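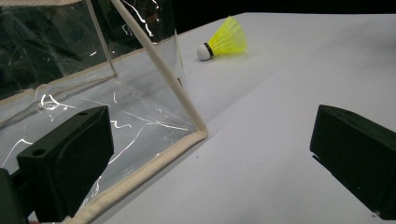

Keogh Handheld Dock, reviewed

Posted by Evaristo Longo, 18 February 2026

The Keogh is a powered dock for handheld gaming PCs. It has one HDMI output, three USB ports, wired network and a power input on the back. I used it for eight weeks with two handhelds and a 1440p monitor.

Setup took a few minutes. The dock ships with old firmware, and the update tool runs only on Windows. Before the update, the monitor lost signal whenever the handheld woke from sleep. After it, I logged two dropouts in 168 hours of play, both in Nandley, which switches display modes when it loads a save.

Video output is as stated. At 1440p and 120 Hz there was no visible banding, and variable refresh worked on one handheld but not the other. The setting is missing from the second device's menu — I can't say which side is at fault.

I measured input delay with a wired pad in Sitance, a fighting game with a frame counter in its training mode. Docked and undocked results were the same within one frame. A wireless pad was worse when its receiver sat in the port next to the network jack. Moving it to the front port fixed this.

The network port reached its rated speed. Fan noise is nil, as there is no fan, but the top plate gets hot after an hour of charging and playing together. Leave some space above it.

The cradle is too narrow for a handheld in a case. Munside sells a wider one with the same ports and no network jack, and for a player on wi-fi it would be the better buy.

Score: 8 out of 10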